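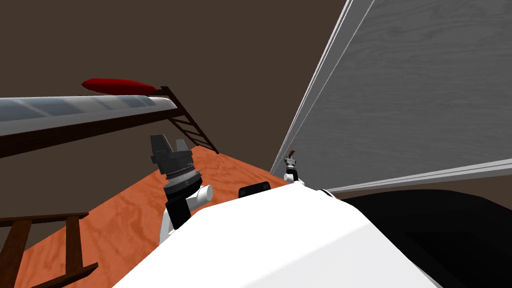
When Lacey Holroyd moved into her terraced house, there was one bulb hanging in the middle of every ceiling and, as far as she could tell, that was the entire plan. She lived with it for two winters. "I used to sit in the kitchen in the evening because the front room made me feel like I was waiting for a dentist," she says, pouring the tea (a very good, strong one, I should add) and waving me towards the comfortable chair.

You would not think so now. I arrive late on a Wednesday afternoon, just as the daylight is going, and we do the rounds together, switching things on as we go. It takes a while, and I enjoy every minute of it.

The old pendant in the front room has gone, and in its place is a Claltine, a wide linen drum shade that hangs lower than you might dare to hang it yourself. Lacey dithered over the height for weeks. She tied a paper bag to the flex and kept moving it up and down, until her brother, who is tall, stopped ducking. It came to rest 52 inches above the coffee table, and she is very firm that the table must never be moved again.

What really makes the room, though, is the lamps. There is a fat green ceramic one on the bookcase, bought at a house sale for £12 and rewired by a man in the next village, and a slim brass reading light by Stępień that leans over the arm of the sofa like somebody reading your newspaper. Both are on the same switch by the door, which meant lifting floorboards and living with dust for a fortnight. I asked whether it was worth it and she simply turned them on and off a few times, looking delighted!

Upstairs things are plainer. The landing has a small Drarum wall light with an opal glass front, left on low all night when her nieces come to stay, and the bedroom has a pair of pleated shades the colour of weak tea. She had wanted proper bedside lamps, but the tables are tiny and there was always a book or a glass of water going over the edge, so up on the wall they went.

Not everything came off. A trio of Bruvside spotlights in the kitchen lasted until June, when she admitted that they lit the top of the fridge beautifully and left the chopping board in the dark. Strip lights under the cupboards do the work now, and the spotlights are in a box in the loft, waiting for a friend with a taller kitchen.

The whole lot, electrician included, cost her £1,201, spread over a good long while. She kept every receipt in a biscuit tin, and we went through them on the hearthrug until it was properly dark outside and I had missed my train. The next one was not for an hour, so she put the kettle on again and showed me the cupboard under the stairs, where a little battery light comes on when you open the door. Her next job is the porch. She has a lantern in mind, if she can find one that doesn't look like it belongs outside a pub.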